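Prornivov Kitchen Goods
Home > Frying > Straining and Storage > Murard Oil Strainer

Murard Oil Strainer, Two-Quart

$60
In stock. Ships from Valtevthorpe.
Page updated 10/13/23

A pot, a basket, a lid, and a paper cone. You pour used frying oil in at the top and cleaner oil collects at the bottom. We have tried to make that sound more exciting and have been asked to stop.

If you deep-fry at home, you already own the alternative: a coffee mug of murky oil at the back of the stove, covered with a saucer, waiting for someone to make a decision. The Murard is for people who would like the mug back.

What's in the box

Two-quart steel pot with a pouring lip and a side handle
Fine mesh basket, removable
Holder ring for paper cones
Flat lid with a knob
15 Hamel paper cones
One magnetic date tag with a grease pencil
Instruction sheet, folded in a way you will not be able to repeat

How it works

The mesh catches the big stuff: breadcrumbs, bits of batter, the onion ring that got away. The paper cone catches the fine brown silt that makes old oil smoke early and taste like the last three dinners. Both sit in the holder ring, which sits in the mouth of the pot. Nothing screws, clicks, or locks. If you find yourself applying force, something is upside down, and it's usually the ring.

A full load takes 15 minutes to drip through a fresh cone. Thick oil takes longer, and so does oil that has already been through one batch of cornmeal catfish. You can't hurry it by pressing with a spoon. We know you're going to, and that's why replacement cones have their own listing.

Before you strain

Let the oil cool all the way down to room temperature. The pot can handle warm oil. Your hands, your counter, and the plastic bottle you plan to refill are another matter. Leave the pan at the back of the stove with the burner off and go eat the food.

Have a look and a sniff once it's cool. Oil that is dark, foamy, sticky, or smells like crayons has finished its career, and straining it will only give you clear oil that smells like crayons. Let it soak into paper towels or cat litter, bag it up, and put it in the trash. Please don't pour it down the sink. Plumbers have boats because of people who pour it down the sink.

Where to keep the oil afterward

The pot has a lid, so you can leave strained oil right in it if you fry every few days. Keep it in a cabinet away from the stove. For anything longer, move the oil to a clean bottle with a tight cap and put it somewhere cold. The refrigerator is good, with one catch: a lot of bottles are taller than the space between the shelves, and you will find this out with both hands full. Stand the bottle up straight, cap tight. A bottle on its side will be fine for weeks and then ruin a drawer of lettuce.

Some oils turn cloudy or thick in the cold. Olive oil does it, and peanut oil is fond of it too. It clears up again on the counter and nothing is wrong with it.

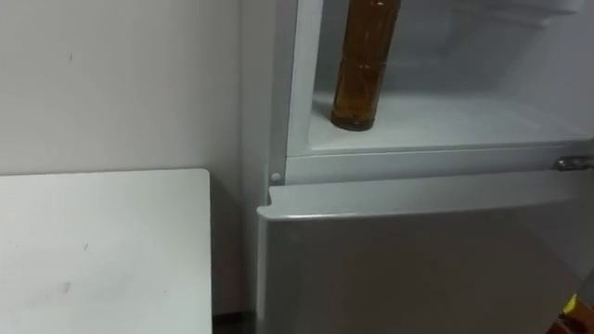 The date tag

Each strainer comes with one magnetic tag. Write what you fried and when, then stick it on the pot or the refrigerator door. The first customer to test the tag wrote "fish, February" and nothing else, which told the rest of the household everything they needed to know.

The pencil wipes off with a dry cloth. It also wipes off with a sleeve, a passing hip, and most toddlers, so put the tag up high.

A word about refrigerator doors, as this is the question we get most. The tag holds well on painted steel. On metallic finishes it depends on what's under the finish, and looking at the door won't tell you. Some gray doors take a magnet and some let it slide gracefully to the floor. Try any magnet you already own. If it falls off, ours will too, and you can keep the tag on the pot, where it is guaranteed to stick.

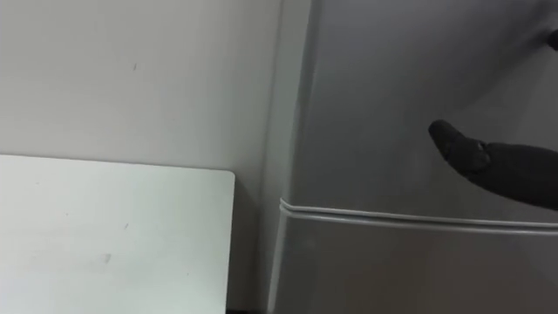 Specifications

Capacity: 2 quarts, to the line stamped inside the pot
Pot and lid: stainless steel
Basket: stainless mesh, rolled rim
Knob: black heat-resistant plastic
Stovetop use: no
Oven use: also no
Dishwasher: pot, lid, ring, and basket yes; date tag no
Paper cones: one use each, whatever your grandmother says

Cleaning

Tip the crumbs out of the basket while they're still loose. Wipe the pot with a paper towel, then wash it in hot water with more dish soap than seems reasonable. The rolled rim of the basket holds a little oil, and a soft brush gets it out. If the mesh has gone brown and tacky, soak it overnight with baking soda and hot water. Scouring pads will scratch the pot. The scratches do no harm, though you'll have to look at them.

Dry everything before you put it together again. Water and frying oil have a long history and none of it is good.

Refills and spare parts

Hamel paper cones, pack of 60: $13
Mesh basket: call for price (it's not a secret, it just keeps changing)
Holder ring: free with any order if you tell us the old one went down the garbage disposal. We don't ask for proof. We have heard the noise.

Coffee filters will fit in the ring if you fold them twice, and they work, slowly. They also tear when the oil gets heavy, all at once and without warning, and you get to start over. We sell cones, so take that as you like.

Questions we get

Can I strain bacon fat?
Yes, while it's still liquid but no longer hot. Use the mesh alone. Bacon fat sets up in the paper and then you have a candle.

How many times can I reuse the oil?
It depends on what you fried. Potatoes are gentle and breaded chicken is less so. Fish is a commitment, and any oil that has met fish should go on meeting fish until it's thrown out.

Does straining take the smell out?
It takes out the crumbs, and the crumbs are a good part of the smell. It does not take out fish. See above.

Is there a bigger one?
There was. It held enough for a church supper and weighed as much as a bowling ball when full, and we sold very few of them to anyone a second time. If you run a food stand, write to us and we'll point you to a proper floor filter from someone else.

Will it fit in my cabinet?
It's the size of a medium saucepan. If your cabinet is like ours, it will fit once you take out the bread machine.

Shipping and returns

Orders leave the Valtevthorpe warehouse the next working day. Unused strainers can come back within 60 days for a full refund. Used ones can come back too, if they're clean. We had to add that last part after a very memorable parcel.

Customers also bought

Hamel splatter screen
Murard long-handled skimmer
Prornivov clip-on frying thermometer
Wide-mouth funnel, steel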